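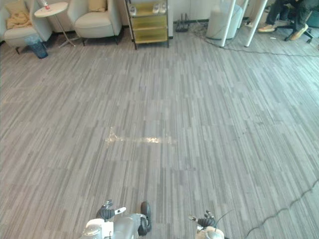 A **cuff** is the finished lower end of a sleeve. It may be a separate band sewn to the sleeve, a part of the sleeve turned back on itself, or a knitted section that draws the fabric in. Cuffs protect the edge of the garment from wear and control how closely the sleeve fits.

## Types

The barrel cuff is a single band closed with one or more buttons. The French cuff is twice as deep, folded back and held with links. Turned-back cuffs are found mostly on coats and have no closure. Knitted cuffs are used on sweaters, sweatshirts and work jackets, where the wearer needs to push the sleeve up and have it stay there.

## Gathered and ribbed cuffs
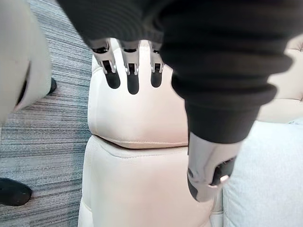

Sleeve length is usually planned with some extra cloth, known in the trade as ease, so that the arm can bend without pulling the cuff back. In a long sleeve the surplus settles above the cuff. Soft, matte black fabric of this kind bunches into folds along the arm, then gathers into a thick cuff of stacked horizontal ridges. Ridges that circle the arm should not be confused with ordinary knitted rib, in which the lines run along its length. Both are called ribbed in catalogs.

The Mundwood knitting works in Clullside made cuffs as a separate product, sold in bundles of 18 pairs to jacket makers. Its standard cuff was 10 centimeters deep before folding. Ulises Carrasco, a pattern cutter at the works, introduced a sizing chart with four widths, which was later adopted by the Orkel outerwear firm.

## Repair

Cuffs wear out before most other parts of a garment. A frayed shirt cuff can be unpicked, reversed and sewn back on. Knitted cuffs are normally replaced whole, with a seam allowance of 2 centimeters.

## See also

- Collar
- Hem
- Pálfi stitch
- Placket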